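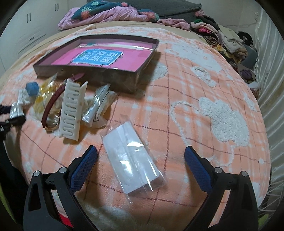

*Cukalen hand-held gripper, jaws open over a clear packet with a white card or folded sheet inside.*

## Cukalen Hand-Held Gripper, part no. 3681

The Cukalen is a two-jaw gripper for recording handling tasks by hand in homes, shops and small workrooms. The jaws are black with blue textured pads on the inner faces. It is sold singly or as a left and right pair.

Please read the working rules below before ordering. They apply to every unit we sell or lend, and they are printed on the card inside the lid of the Lultby carry case.

### Before you start

- Get permission from the person whose room it is. If other people share the room, ask them too.
- Look for anything that gives away a name, an address or an account number. Mail, medicine labels and phone screens are the usual ones. Move them or turn them over.
- Leave the rest of the room as it is. Clothes, bedding and half-sorted boxes are fine. A tidied room gives you recordings that don't match the rooms people live in.
- Wipe the pads with a dry cloth. Fleece and plush leave lint in the texture, and a pad full of lint slips on plastic film.
- Open and close the jaws fully 3 times. Check that all the joint pins are seated.

### Picking up small items

Clear packets are the hardest thing most operators will handle. Take them by the flat part where there is something stiff inside, such as a card. Don't pinch the loose end of the wrapper and drag.

Earrings on a card should be lifted by the card. Hoops in a bag should be lifted with the bag. Don't close the jaws on bare wire or a thin pin.
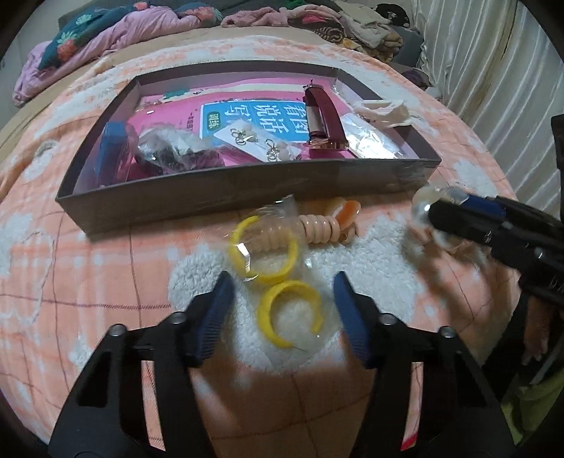

When both hands are in use, one gripper moves at a time over the box. The other holds still or backs away. Crossed jaws are the main cause of chipped pads on units returned to us.

Keep fingers behind the linkage. The openings in the arms close up as the jaws move and will catch skin or a loose sleeve.

If you drop something, stop, put it back where it started and begin a new take. Mark the dropped take and keep it. Do not edit it out.

### Soft surfaces

Beds and sofas are allowed. Lower the jaws slowly, since the tips will pick up the blanket along with the item. After 3 failed tries on the same item, move on and write it down in the log.

### Care and spares

| Item | Supplier | Note |
|---|---|---|
| Replacement pads, blue | Nishimura | Sold in pairs, fit either jaw |
| Joint pin set | Nishimura | Do not oil |
| Carry case | Lultby | Holds a left and right pair |
| Log sheets | Clistetti | Pack of 48 |

Change both pads on a gripper together. Mixed wear makes the jaws close off center.

Questions about the working rules go to Kaede Uchida at the Cukalen service desk. Orders placed by noon on Thursday ship the same day.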